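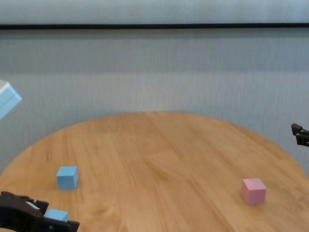 Shared night shuttles: what we learned running the Trimside route
Speaker notes, Hryhorii Tymoshchuk
Regional Transport Forum, May 21, 2025

Slide 1. Title

Say name and job. I plan routes for Kushnir, a minibus operator. We run airport transfers, school contracts and, for the last while, a shared night shuttle between Andska and the warehouses at Trimside. The shuttle is the only thing I'm talking about today.

Mention that questions are welcome during the talk. Last time I saved them for the end and we ran out of time.

Slide 2. The problem

The last regular bus from Andska to Trimside leaves at 9:40 in the evening. The late shift at the warehouses starts at 10:30 and ends at 6:30. People who drive are fine. People who don't drive either come in far too early and sit in the canteen, or pay for a taxi, or get a lift from a coworker until that coworker changes shift.

The employers knew this. Two of them had tried staff buses of their own. Each bus ran half empty because each company was only filling it with its own people, on its own timetable, from its own pickup list.

So we asked whether one vehicle could serve everybody on the site, whoever they work for. It took a long time to get a yes. The drivers and the vehicles were easy to arrange. Most of the delay was about who pays when a seat goes unused.

Slide 3. How it works for the rider

Keep this short, people can read the slide.

The rider books a seat in Clikesano, which is the booking app we use. They pick a stop from a list and a shift start time. Booking closes at 6 in the evening for the trip out and at 3 in the morning for the trip home. After that the route is fixed and everyone gets a pickup time by text.

Fare is $2 each way. The employers cover the rest under a shared agreement. A rider who doesn't have a smartphone can phone our office before it closes and the dispatcher enters the booking by hand. More people use the phone line than we planned for. Don't drop it if you copy this.

Slide 4. Stops

We started with door-to-door pickup. It sounds good and riders asked for it. We stopped after the first winter.

The trouble was side streets. A detour of four minutes for one rider doesn't sound like much, but with eight riders it makes the first person on the bus sit there for most of an hour. Also, drivers were waiting outside apartment buildings with the engine running late at night, and the neighbors complained, fairly.

Now there is a fixed list of stops. All of them are lit, all of them have a place to pull in, and most are existing bus stops. We asked the city for permission to use those outside normal service hours. The form is short but the answer took until January, so start early.

A few riders have to walk farther than they did before. We lost some of them. I would rather say that here than have someone ask me.

Slide 5. The first months

Be careful on this slide, the chart makes it look smoother than it was.

Bookings went up quickly, then fell, then came back. The fall was our fault. We had a vehicle off the road for repairs and ran a smaller one in its place, and people who had booked late were told there was no seat. Someone who is refused a seat to work once will make other plans, and it takes weeks to get them back.

We now keep a spare vehicle at the Andska depot on shift nights. It costs money to have it standing there. It has been used more often than I expected, mostly for overflow and now and then for a breakdown.

Slide 6. Numbers

About 200 people are registered. Not all of them ride every week, some keep it as a backup for when their car is in the shop.

[Check before the talk: say "200 registered riders," leave out "about." Finance gave us the figure.]

In our busiest month we carried over 3,000 single trips. The quietest was 2,000, when one of the warehouses closed a line for refitting.

Those are trips, so one person going to work and back is counted as two. Say this out loud. At the last forum somebody quoted our trips as people and it ended up in a newsletter.

Slide 7. No-shows

This gets the most questions so take it slowly.

A no-show costs us the seat, and it costs the other riders the wait. Our drivers wait three minutes after the text time. Then they go.

We tried a fee for missed rides. Riders hated it, and a good share of the missed rides turned out to be people whose shift had been canceled by the employer that same afternoon. Charging them for that was wrong and we refunded it.

What we do now is get shift changes directly from the employers. If a shift is canceled, the seat is released and the rider gets a text. For ordinary no-shows there is a warning, and after the third one in a month the rider can only book on the day. No money involved. Drivers tell me it's better. I don't have a clean before-and-after comparison, because we changed the stops in the same period.

Slide 8. Drivers

The night route was hard to staff at first. It splits the night in two - a run before the shift, a long gap, then a run after it. Nobody wants to be paid for two short pieces of work with an unpaid hole in the middle.

We pay the gap. Drivers do vehicle checks and cleaning for part of it and have a proper rest room at the depot for the remainder. If your budget only works with an unpaid gap, then the budget doesn't work.

Drivers also asked to see the full passenger list, with first names, before they leave the depot. Clikesano didn't show it that way. They print it now, on paper. It does the job.

Slide 9. Money

The agreement between the employers runs a year at a time. Each pays a base share by headcount on the night shift, plus an amount per trip taken by their staff. The base share is what keeps the service alive in a slow month.

We don't make much on it. It fills vehicles that would otherwise be parked, and that was reason enough for Kushnir to try.

If someone asks about public funding: we haven't had any for this route. We have applied for help with the stops (shelters and one new curb) and are waiting to hear.

Slide 10. What's next

Weekend shifts. The demand is there but it's scattered, and the start times don't line up between the companies. We have asked them to move closer to each other by fifteen minutes. Two have agreed so far.

Opening seats to people who don't work at Trimside. The route passes the hospital, and hospital staff have asked. Our license allows it, the employers' agreement doesn't yet.

Slide 11. Contact

Leave this one up during questions. Copies of the stop list and the blank employer agreement are on the table by the door. If they run out, email me and I'll send the files.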